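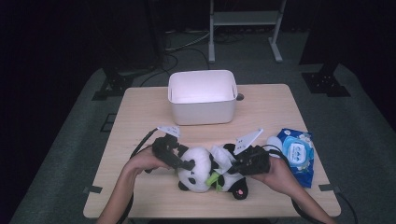
Two-handed toy handling with hand-held grippers. The left jaw is closed on the panda's head.

Cedton Soft Objects, data card

Read this before you train on it. Most of what follows is about what the set is bad at.

What it is

Cedton is a set of 600 demonstrations of a person working at a table with one gripper in each hand. There was no robot arm in the loop. The operator moves the grippers, we log where they go and how far the jaws open, and the hope is that an arm can later repeat the motion. We have tested that hope less than we would like.

The task is to pick up a soft toy with both grippers and put it in the bin. Other household items may be lying on the table. They are distractors and should be left alone.

What is in each episode

- head-view video
- pose of the left and right gripper, from the marker plates
- jaw opening, left and right
- a one-line task instruction
- a pass/fail label

The pass/fail label was given by the operator right after each take. Operators like to pass themselves. A second person went back over the labels and we kept the stricter answer wherever the two disagreed, but borderline takes are still borderline.

Splits

Train and test were divided by session. Please keep it that way. An earlier build split by episode and gave scores that looked great and meant nothing, as the same toy in almost the same pose turned up on both sides. If you have a copy marked Horix-beta, delete it.

How good is it?

Our baseline policy, trained on the full train split, reached 94 percent on held-out sessions. That number is for predicting the next gripper pose. It is not a success rate on a real arm, and we would be grateful if people stopped quoting it as one. On the Wuteck bench arms we ran only 9 trials, too few to report a rate, so we don't.

Known problems

Marker loss. When a plate turns away from the view or a forearm crosses it, the pose is filled in between the last good reading and the next. Filled stretches are flagged in the pose_ok field. Anything longer than 4000 milliseconds was thrown out, which means the set has fewer hard reaches than the real task does.

Cables. The grippers are wired, and operators learn to move around the wires. You can see it in the paths - wide turns and few crossed arms. A policy will copy those habits whether or not your arms have cables.

Soft contact. Jaw opening tells you very little about how hard a plush toy is being squeezed. There is no force reading. We have seen claims that force can be worked out from the video. Maybe. We couldn't do it.

Human wrists. Some grasps are easy for a person and out of reach for the arm. We did not filter for this. Run your own reach check before blaming the policy.

One table. Same furniture, same lighting, same kind of task. Please don't use this set to argue that anything generalizes.

Things we are not claiming

That hand-held capture beats remote control. We collected a smaller remote-control set, Teshome, with the same instruction text, and the comparison is muddy. Hand-held takes were quicker to record. Remote-control takes were slower and uglier, but every motion in them was one the arm could really make. Pick your trouble.

Loading

Each episode is one folder. Start with meta.json, then read poses.csv and jaws.csv. Times are in milliseconds from the start of the video. Left is always the operator's left.

Changes

Tuesday, May 10, 2022: splits rebuilt by session, stricter labels merged, pose_ok added. Old checkpoints should be retrained.

Open: the jaw readings drift over long sessions, and we have no fix for it yet. If you find one, send the raw curves along with the plot.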